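3.2 Return claims and the handling of textile objects

The second group of cases in our material concerns textiles. In the public debate on restitution, textiles receive less attention than stone sculpture or metalwork, and the literature on them is also smaller. This is a pity, for they raise questions which the better known cases do not raise. A carved relief can be measured, photographed and compared with an old excavation drawing. A woven cloth was often cut, lined, washed or joined to another cloth before it entered a collection, and the object which is claimed today may be only partly the object which left its place of origin.

The Flusdale Museum holds 53 textiles from the Orero valley. According to the accession register, 30 of them came in one purchase from the Vasilakis collection, and the others arrived later as single gifts. The register gives a price for the purchase but it does not say how the cloths were obtained in the valley. The former owner's letters, which are kept in the same archive, mention a "fair exchange" with several households. No receipt or list of these households has been found. We therefore treat the acquisition as undocumented, which is a weaker statement than unlawful, and we ask the reader to keep this difference in mind through the whole section.

The claim was first made by the weavers' association of Orero in January, in a letter of two pages. It asked for nine cloths which are connected with marriage and burial customs. The association did not ask for the whole group. In its view, the everyday cloths were made for sale and could be sold again by any owner, while the nine cloths belonged to families and should never have been offered. The museum's first reply did not discuss this distinction. It spoke only about the legal title, and about the condition of the fibres, which it called too fragile for travel.

The argument from fragility appears often in such cases and it deserves a careful reading. It mixes two questions: who should hold an object, and how the object can be moved or touched. A collection may be right about the second question and still have no answer to the first. In the Orero case the two questions were finally separated, when both sides agreed to discuss handling in a technical meeting and ownership in another one.

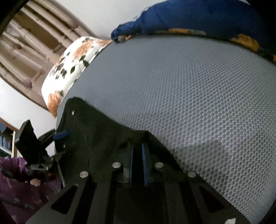 Figure 4. Black hand-held gripper against a rounded grey mesh surface with a honeycomb-like texture.

The technical meeting was easier than expected by both parties. The conservators presented their rules for light, humidity and support, and the weavers presented their own rules, which were not written down but were equally strict. For example, the burial cloths may not be folded along the centre line, and they may not be stored under other objects. The museum had in fact folded seven of the nine cloths in this way for many years. The conservators accepted that the fold had also weakened the fibres, so that the customary rule and the technical rule led to the same practice. This point is recorded in the minutes and was later quoted by both sides.

The meeting on ownership was slower. The museum proposed a long-term loan under the Udex agreement, a regional model in which the lender keeps the title and the borrower pays for the insurance. The association refused. It argued that a family cannot borrow its own burial cloth, and that to sign a loan paper would be to recognise the title of the museum. We find this argument convincing, although we note that other communities in our sample accepted loans without seeing them as a recognition of title. The wording of the loan seems to matter a great deal, and we come back to it in section 5.

On 6 Aug 2024 the museum board voted to transfer the title of the nine cloths to the association. The remaining cloths stay in Flusdale, with new labels which name the valley and describe the acquisition as undocumented. The text of these labels was written jointly. Two of the cloths can still not be connected with a particular household, and the association holds them in common until more is known.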